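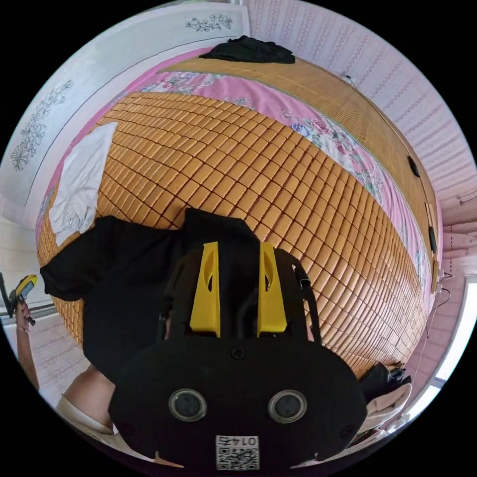

The Bus to Kondia

Our second short story of the winter is all about a bed with clothes on it, a bamboo mat and a bus that won't wait. It made two of us go home and fold things! Read it with your suitcase open.

Posted 1/31/24
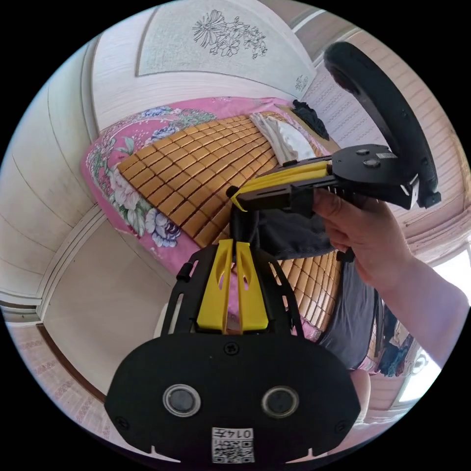

Iason Zacharopoulos

The 617 left Mollura at twenty past the hour, every hour, and I had already told my sister I'd be on the first one after lunch. So of course lunch was over and I was standing by the bed with nothing packed.

I love packing, I should say that first. I love it so much that I put it off so it will still be there. My sister packs the night before and sleeps with her shoes by the door. I wait until there are clothes all over the mat and then I feel wonderful, like a cook with every pot going.

The mat was the good one, the bamboo one with the little tiles, tan going to orange. Our grandmother bought it at Pappas when the store still had its upstairs floor, and she carried it home rolled up on her shoulder and hit two people with it turning around. You sleep on it in the hot months and get up with tiny rectangles printed on your arm. I had never taken it off the bed, not even in winter. Under it went the pink sheet with the flowers, red and purple and blue and green, and I always left some of the pink showing around the edge. She did it that way, and it looks so pretty!

"Are you packed?" said my sister on the phone.

"Nearly," I said.

"Say what's in the bag."

I looked at the bag. It was on the chair with its mouth open.

"The bag is in very good shape," I said.

She hung up to save me time, she is thoughtful like that.

I started with the black T-shirt. Here is how you fold a T-shirt the way my grandmother did: face down, sleeves in, sides in, bottom up to the collar, and then you turn it over and give it one pat. The pat does nothing at all and I would never leave it out. I laid it on the mat and pulled one sleeve straight, and then I saw that the tiles made perfect lines to fold along. All those years of folding on my knees, and I'd had a ruler the size of a bed! I folded it along one row, then unfolded it and tried the next row over. Better! Smaller! I did it again.

The phone rang.

"You're folding the same shirt," said my sister.

"How could you possibly know that?"

"You're breathing like you're having fun."

I told her about the rows. There was a little quiet, and then she asked how many tiles wide, and I said 10, and she said try fewer. She was at work, at the counter in Tuvia, with people in front of her, and I could hear her telling somebody it would be 20 and did they want a receipt. I tried fewer. It came out fat and wouldn't lie down.

"Ten is right," I said.

"Put it in the bag, then."

In it went. The white one was next, all crumpled near the side of the bed, and I shook it out so hard it snapped. That's a sound I could listen to all day – a clean cotton snap, with the window open a crack and somebody's radio across the yard. Then the black one from up by the pillow end, where I had thrown it with great style that morning. Then socks, which I don't fold, socks should be free. Then the blue sweater from the hook, for the wind, as it always blows in Kondia in February and I was staying a week into it.

With everything in the bag there was only the mat left on the bed, and it had come up in the middle in a big round hump, the way it does when you lean on one side and pull on the other. I pushed it down and it came up by the wall. I pushed that and it came up by my knee. I was laughing by then, all alone in the room, chasing a hill around a bed.

I looked at the clock and I had 5 minutes.

I really did mean to go. I had my coat on one arm. But I thought of that sofa bed in Kondia, with the bar across the middle that gets you right under the ribs, and I thought how much nicer it would be with something flat on top of it. So I rolled up the mat. I tied it with the belt from my robe, got it on my shoulder, turned to pick up the bag and knocked the lamp clean off the nightstand.

"What was that?" said my sister. I hadn't even noticed she was still on the line.

"I'm bringing Grandma's mat!"

"On the bus?"

"On the next bus," I said, and I sat down on the pink flowers to wait for it, with the roll standing up beside me, taller than I was.

She asked the customer to excuse her for a second. Then she asked me, in a very small voice, if it was the one with the tiles.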